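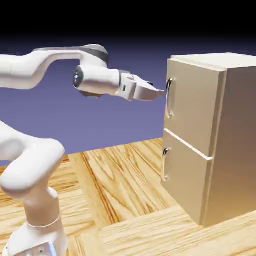
Robot arm and two-door cabinet, simulated view

From: Gülizar Gündoğdu
To: pipeline-integrity list
Date: June 17, 2025
Subject: Re: Hydrotest hold time on the Vasen tie-in

Zerrin,

Answers to your questions are below, in the order you asked them.

The contract spec governs the hold time. Simanjuntak wrote the spec for the Kosura station and it was carried over to Vasen without changes, apart from the section on coating repair. If the drawing note says something shorter, follow the spec and raise a query so the drawing gets corrected. We had the same mismatch in March and it took 2 weeks to get a revised sheet out.

On the flange joints, you don't need to include them in the test section. Blind off upstream of the isolation valve and leave the valve out. The two closing welds will be golden welds, so they need 100 percent radiography and the client's inspector has to sign the procedure before you start.

I don't have the temperature correction sheet for the buried part. Pukach used one on the 55 km line and I believe it is still in their handover binder. Ask their document control desk for it and give the line number, not the project name.

Please send the dewatering plan to me before it goes to the client. The last one had no discharge point marked and it came straight back.

Gülizar

Zerrin Tatlı wrote:
> Hello all,
>
> We are preparing the test package for the Vasen tie-in and the
> hold time in the drawing notes does not match the spec. Which one
> do we use? Also, should the flange joints at the isolation valve
> be inside the test section, and does anyone have a temperature
> correction sheet for buried pipe?
>
> Dewatering plan is in draft and will follow.
>
> Regards,
> Zerrin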